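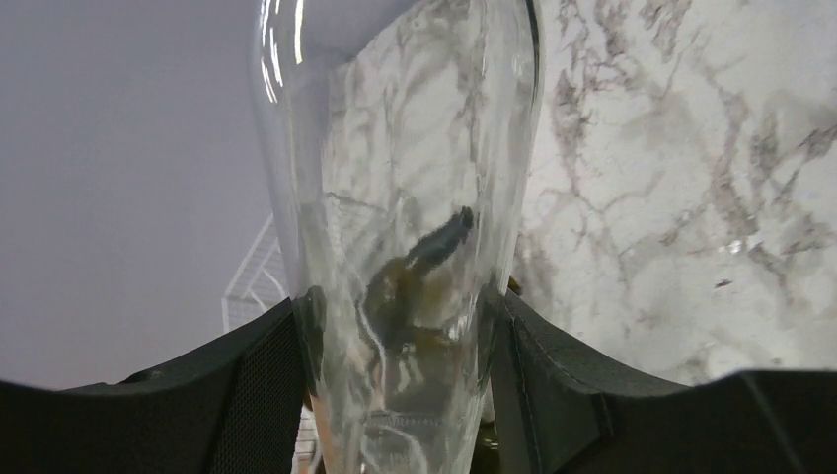
What does a glass-handling arm cost for a small kitchen or bar?

More than the quote. Our first price from Boleo was £3,803 for the gripper and its fittings, and the arm itself was on a different page of the same document. Add the mounting, the training day and the spare pads before you compare it with anything.

Help > Buying and Budgeting > Grippers and Arms

Which spare parts should I budget for?
Finger pads, mostly. Mesh or textured pads are sold as long-lasting, and they may be, but ask for the price of a pair and how soon they can be delivered. Tolora wanted 46 pounds a pair when we asked in October. I'd order 2 pairs with the machine and see how they wear.

Can it cope with clear glass?
The sales sheet will say so. Clear, curved glass throws bright highlights and bends whatever is behind it, so a wrist camera has a hard job, and a veined marble wall gives it more to be confused by. Ask for a trial with your own tall glasses, in your own lighting. If the seller would prefer to use theirs, I'd take that as an answer.

How many trial lifts are enough?
Naledi Matlala, who looks after our purchasing, asks for 200 with no one touching the settings in between. Sellers tend to offer a video instead – don't accept it.

Will it pay for itself?
I have yet to see a payback sum that included breakages, cleaning and the hours someone spends standing next to it. Put those in first. Trí Đào has a blank costing sheet that starts with them, and you can get it from the help desk.

Should I lease?
Possibly, if the contract lets you hand it back early. Read the part on damage – in the Somley lease we were shown, worn pads counted as damage.

Related questions
Who pays for installation?
Floor space and power checks
Second-hand arms: what to ask

Back to top | Previous | Next | Contact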